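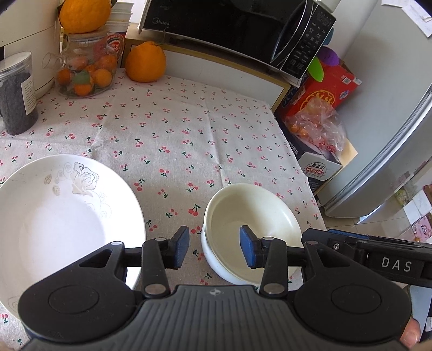
Setting the Table: What Do People Put Out First?
Project report by Nuria Tilahun, Ovville
Jan 2, 2021

I picked table setting for my home project because my family argues about it every single December, and I wanted to find out if other families do too (they do!). The question was simple: when you lay a table for a shared meal, do the serving dishes go down before the small bowls, or after?

I wrote a short form and sent it to households in Ovville and Ivbridge. I got 119 answers, far more than I'd hoped for. Of those, 94 said they always start with a tablecloth, which I loved, as ours has cherries all over it and I'm very fond of it. Only 39 put the serving dish down first.

Then came the practical part. I used 2 pieces, a big shallow white dish with a rose drawn on it in grey and a smaller, deeper bowl with a cream inside, and tried them in different places on the cloth. With both near the front edge they were easy to reach, but there wasn't much room left for elbows. Moving the big dish to the middle was my favourite, although my brother couldn't reach it from the far end.

The fold creases in the cloth were a surprise help. I lined the bowls up with them and the whole table looked straighter!

If I did it again I'd ask people how many they usually cook for, and I'd iron the cloth for one round to see if I still placed things as neatly. I'd also love to try a round table.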